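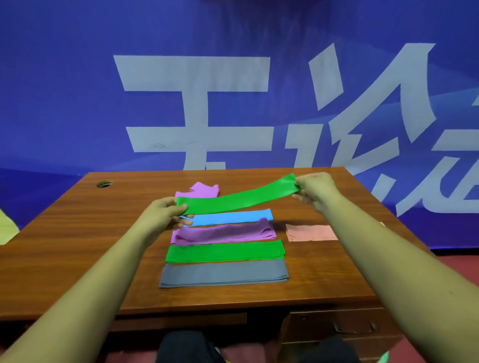

Reference > Robotics > Data practice > Recording rules for hand tasks

Last updated 2026-10-27

Recording rules for hand tasks are the written rules that govern how people perform and record everyday manual work when the recordings will be used to train robots. They cover the work surface, the objects, the clothing of the person recorded, the length of a take, and the handling of the files afterward. Most sets of rules are kept by a single lab or company. The Zarnwood rules, first drafted by Krystyna Cieślak, are used by several smaller groups.

Scope

The rules apply to tabletop tasks done with both hands and recorded from head height. Typical tasks are sorting, folding, stacking and laying out soft goods such as cloths, straps and flat resistance bands. Tasks that involve heat, blades or other people are covered in a separate part.

Soft goods

Soft goods get their own section because they have no fixed shape. A band can lie flat, folded or crumpled, and all three states are allowed at the start of a take. The person recorded may not smooth an item before recording begins. When an item is laid in a row, small gaps should be left between it and its neighbors. Wrinkles in a finished row are accepted, and a take is not repeated on account of them.

Items of the same color may be used together. In that case the notes must identify each one by its place on the table, as color alone does not tell them apart. Stretchable items are held at both ends and moved without strong pulling.

Hands and clothing

Both hands should stay in view for as long as the task allows. Sleeves are worn short or pushed up past the wrist. Rings and watches come off. Seated and standing work are both permitted, but a person may not change from one to the other during a take.

Background

Early drafts called for a plain wall. The April revision dropped this and allows ordinary rooms, including printed banners and furniture, provided no personal papers or screens with private information can be read. Sebastián Rivadeneira, who edited the revision, argued that robots trained only on bare settings do poorly elsewhere - a view that is common in the field but not shared by all.

Takes and review

A take runs from the first reach to the moment both hands are clear of the objects. Dropped items are left in the recording and picked up as part of the task. Each take is checked by 2 reviewers working apart. In the trial set made at Trultness, 946 takes were reviewed and 338 were sent back, mostly for notes that did not match the order of the work.

Consent

The person recorded signs a form before the first session and may withdraw within 36 days. Voices are removed unless the form says otherwise.

Related rules

The Dantas rules cover rigid parts only. The Amel rules cover both kinds of object but set no limit on background. Neither uses the Zarnwood form for notes - files have to be converted by hand before they can be combined.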